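Plirholm Bureau Cabinet: Owner's Guide
Section 2. Filling, arranging and closing your cabinet

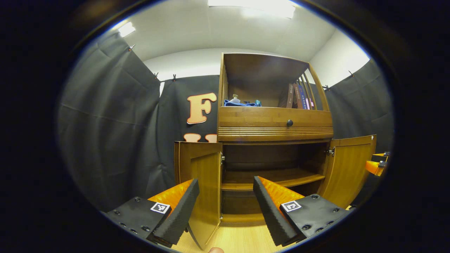

Now that your Plirholm is standing where you want it, with the doors fitted and the knob done up, we come to the part most people enjoy best, which is putting things into it! Do take your time. A cabinet filled in a hurry tends to get emptied again the following weekend. Start with both lower doors swung wide open, so that you can see the middle shelf and the bottom compartment properly, and leave the compartment under the shelf empty until the hutch above has been sorted out. Books sit happily at the right-hand side of the hutch, where they can lean on the slats, and the left is handy for small things such as a bottle or a bit of folded cloth.

Before you begin
You will need a soft dry cloth, a spirit level and the small tin of Bemus wax from the fittings bag. The cabinet should stand at least 50 mm clear of any radiator pipe.

1. Wipe the shelf, the drawer front and the inside of the hutch with the dry cloth. There is nearly always a little sawdust left in the corners, however well we brush them out at the workshop.

2. Lay the spirit level on the middle shelf. If the bubble wanders, turn the front feet a little at a time until it settles.

3. Put the heaviest things in the bottom compartment (casserole dishes, photograph albums, the sewing machine if it will go in).

4. Load the middle shelf from the back forwards, keeping tall items away from the door hinges.

5. Fill the drawer last of all. Pull it by the knob, gently and straight towards you.

6. Close the left door first, then the right. If they rub, go back to step 2 before you touch the hinge screws.

Note: The sloped top is for looking at and dusting. Vases will slide, and so will cats.

Caution: Do not hang coats or heavy bags from the open doors. Two people are needed to move the cabinet, and it should always be emptied first.

Looking after the finish
A thin coat of wax every May is plenty. If you have bought the Clestero or the Shearer, the same wax will do, and one tin lasts almost 2 years. Spare knobs and hinges can be had from Davina Cairns in our parts room; please quote part 850 for the knob.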